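Home Notebook Projects Tools People Search

Bruvwood workshop notebook: oils, again

Picking this up from where the last entry trailed off, with me promising to write down the oil results "tomorrow" and then not doing it. I've got coffee and the stove's going, so let's see how far I get. If you only want to know which jar to reach for, skip to the bit about walnut. If you want to know why the rag bin moved, that's near the end and please do read it.

Quick recap for Ratih, who was away for the start of all this: we've been trying to settle on one finish for small kitchen things. Spoons, spatulas, boards, butter knives, chopsticks, the whole drawer. Up to now everyone has used whatever they like, and so a customer could buy two spoons from us and get two completely different colors a year down the line. Severin likes raw linseed, Ambros swears by tung, Yoga uses walnut, and I've been using the Ganard hard oil out of pure laziness (it's on the shelf by the door!).

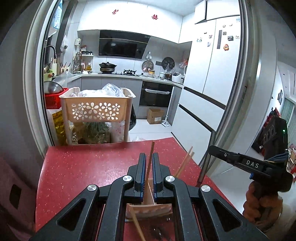 Staltham, 26 November 2021

Okay, so. Cold in the shop this morning, properly cold, and the first thing I want to put down is that cold matters a lot more than I'd been giving it credit for. The boards we oiled at the back, by the window, are still tacky. The ones up on the shelf over the stove were dry enough to stack. Same oil, same jar, same rag, same afternoon. I knew this in theory (everybody who has ever oiled anything knows it in theory) but it's another thing to pick up a board you think is finished and have it come away with your thumbprint in it.

So the drying shelf is now the shelf over the stove, and the screws have moved to the window. Sorry, Ridwan, I know you just sorted them.

Weights

I weighed the maple board before and after because Severin asked me how much oil goes in, and I had no idea. Bare, sanded to 220, it was 378 grams. After the long soak, wiped off and left to sit for an hour, it was 413. That's a lot more oil than I'd have guessed! I was pretty generous with the end grain, which drinks it like a horse. You can stand there and watch a wet patch go matte, put more on, watch it go matte again.

The cherry board was 387 bare and I forgot to weigh it after. I'm writing that down so I don't lie to myself about it later. I've got it marked for a second coat and I'll weigh it then, though of course that won't tell us what the first coat did.

One funny thing about drying oils is that the weight doesn't simply drop as they dry, the way it would with a varnish full of solvent. They take up oxygen as they cure, so the board can put on a bit. Ambros told me this and I thought he was pulling my leg, so I looked it up in the big finishing book, and there it was. I'd love to see it on our own scale but I think ours is too coarse. Yoga, is your kitchen one any better?

Raw linseed

Lovely smell, lovely to put on, horribly slow. Severin's test spoons have been hanging for more than 3 weeks and the bowls are dry but the handles still feel a little waxy where the oil pooled by the string. That's partly the cold and partly that he puts it on like he's basting a chicken. (You do, Severin.) The color is the other problem. It's warm and golden now and everyone who comes in picks those spoons up first, but the old ones from the summer before last have gone a good bit darker, sort of toast colored. On cherry you'd never mind. On maple it looks a bit tired.

Don't use the boiled stuff from the hardware store on anything for food, please, no matter how fast it dries. The cans usually have metal driers in them and I don't want to have that conversation with a customer. I've put the can with the paint things so it doesn't get grabbed by accident.

Tung

The best looking film of the bunch, and it stands up to water better than anything else on the shelf. I left a wet glass on the tung sample overnight and came in to a faint ring that rubbed out with a dry cloth. The same glass left a real mark on the linseed one.

My trouble with it is the first coat. Straight from the bottle it's thick and it sits on top, and if you don't get the extra off in time you get those dull, wrinkly patches that have to be sanded right back. Ambros thins his with citrus solvent, half and half, and it goes in beautifully, but then the whole place smells like oranges for two days and my eyes itch. He's offered to do the tung outside. In this weather! We'll see how long that lasts.

There's also the nut question, which comes up for tung and walnut both. I don't know enough to say anything sensible about allergies, and I'd like us to put the name of the oil on the tag whatever we choose, so people can make up their own minds. Ratih, could you redo the tag? There's room under the washing instructions if the logo goes down a size.

Walnut

Okay, this is the one I've come around to. Yoga has been quietly using it for years and I always thought it was a bit of a fancy choice, like putting truffle salt on fries. But it goes in on the first wipe, it barely changes the color, it dries faster than the raw linseed did, and you don't feel you need a mask to be in the same room with it.

Two things to watch. It has to be the kind sold for finishing, or at least one that really cures, and some of the grocery store bottles never seem to set up. I tried one at home and the spoon was still greasy after a month in the kitchen drawer. And it wants thin coats. Thin, thin, thin. Wipe it on, wait, wipe off everything that will come off, then wipe again with a clean rag after you think you're done. Thin pieces especially, where there's hardly any wood to soak up your mistakes. Spoons forgive you, chopsticks don't.
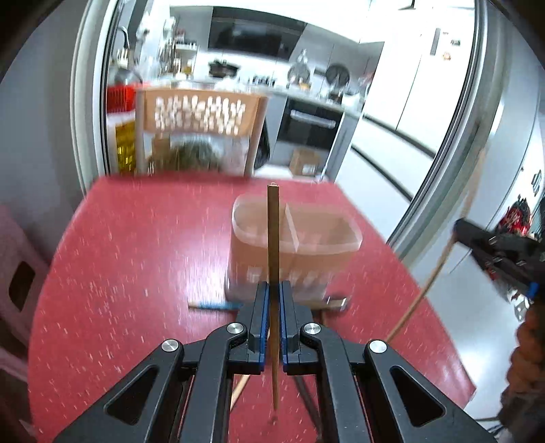

Chopstick held upright, with the plastic container behind.

Back to the walnut. Grain raising is still the step I skip when I'm in a hurry and then regret. Wet the piece, let it dry fully, knock the fuzz down with a worn piece of 320, and then oil. If you do it once properly the first wash doesn't turn the thing into a peach. Ridwan does it twice and his spoons do feel nicer than mine, I'll admit that here where he has to go looking for it.

I also tried burnishing before the oil, rubbing hard with the back of an old spoon until the surface goes shiny. It looks fantastic dry. Then the oil goes on and takes up unevenly, and you get pale streaks where the wood was squeezed shut. Might be fine on end grain, might be fine with a warmer oil, I only did the one piece. Somebody with stronger wrists can have a go.

Wax over the top

We had half a tin of Kun wax left and I buffed it over one of each. Nice feel, a soft sort of sheen, and it smells like a church. It made no difference at all to the water glass test on the tung and a small difference on the linseed. After a few washes it's gone anyway. I'd keep it for things that will sit in the shop window, and maybe sell little tins of our own so people can freshen up their boards at home. Severin already has a beeswax recipe he wants to try, and I've told him he can have the small burner if he cleans it afterward this time. 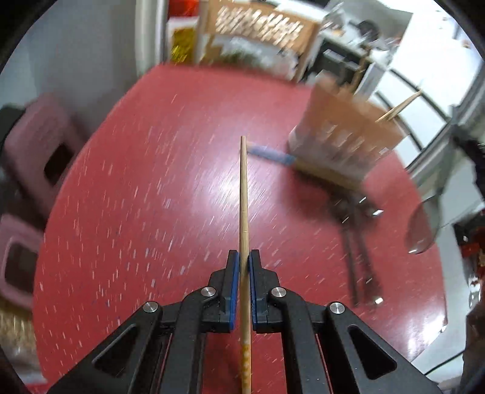
Rags, please read

I found a balled-up linseed rag in the paper bin when I was sweeping up. It was warm. I don't mean warm from the stove, it was nowhere near the stove. I'm not going to ask whose it was (could easily have been mine, I was the one flapping around with the cherry board) but it gave me a proper fright. An oily rag bunched up can heat itself until it catches fire, and the bin it was in was full of shavings and newspaper.

So from now on: used rags get spread flat, single layer, on the wire outside the back door until they're stiff as a cracker. If it's raining, they go in the metal can with the lid, covered with water. Nothing oily goes into the paper bin, ever, even for a minute while you answer the phone. This goes for walnut and tung too. I've moved the rag bin away from the bench so you have to walk past the back door to get to it, and yes, it's annoying.

Still to do

Second coat on the cherry, and weigh it before AND after, me.

Dishwasher test. I know, I know, we tell people never to. They're going to do it anyway, so I'd like to know what they'll see when they open the door.

Ask the Ganard people what's in the hard oil besides oil. The data sheet is one page and mostly about storage.

Look at the window boards again in January and see if they ever stopped being tacky. If they haven't, I'll scrape them back and start over with walnut.

Ambros wants a lemon juice and turmeric test, which is a great idea and he can do the cleaning up.

Stove's gone down and my fingers are too stiff to hold the pen, so the notes on the butter knives go in the next one.

We use cookies to remember your settings on this site. By continuing to browse you agree to our use of cookies. Accept Manage settings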